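Council computers to be wiped and passed on

Trendadcombe Council will hand 330 retired desktop computers to local households and community groups over the coming year, after councillors backed the plan at their April meeting.

The machines come from the library, the rates office and the Plallow depot, where staff have been moved to laptops. Until now, old council computers were sold by the pallet to a recycler outside the district.

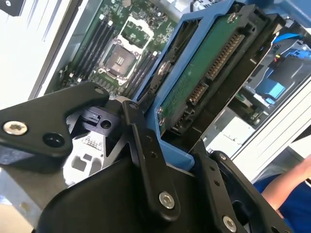
Hard drives will be wiped before any computer leaves council hands. Drives that fail the wipe will be shredded and a replacement fitted. Council's information services manager, Ingvar Mogensen, told the meeting that the records on the old machines included rates notices and dog registrations, and that the same rules would apply to every unit regardless of which office it came from.

"People gave us that information for council business and we have to look after it to the end," he said.

Households holding a concession card can apply for one computer each. Schools, sporting clubs and neighbourhood centres can ask for up to 5. Each computer comes with a keyboard, mouse and power lead, but applicants will need their own monitor.
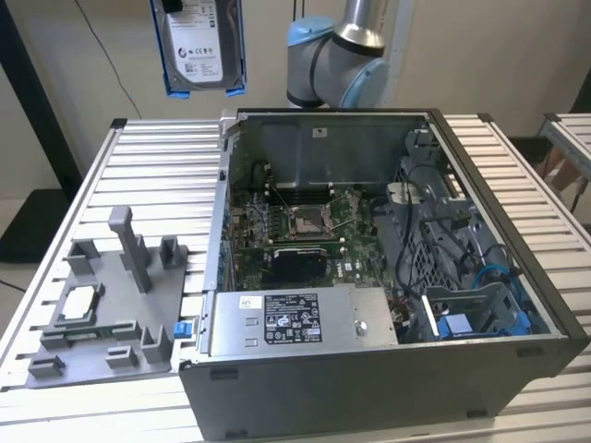 A waiting list opened at the library last month and already has 311 names on it. Applications will be dealt with in the order they are received, with a share of the machines kept back for students in their final years of school.

The program replaces a small grant scheme that paid part of the cost of a new computer. Cr Arnardóttir said the grants had been hard to use for families who could not cover the rest.
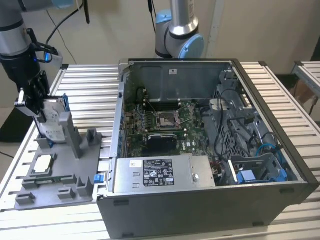
A hard drive held above a tray of computer parts on the bench.

Computers that are too old to pass on will be stripped for parts. Cases and cabling will go to Zatov Metals, which has the district's scrap contract. Council has set the cost of the first year at $1,295, mostly for leads and replacement drives. 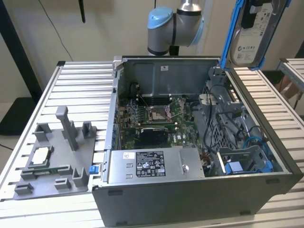
A desktop computer with its side panel off.

Forms are available at the library desk and the Plallow depot office. The first round closes on 2018-06-30.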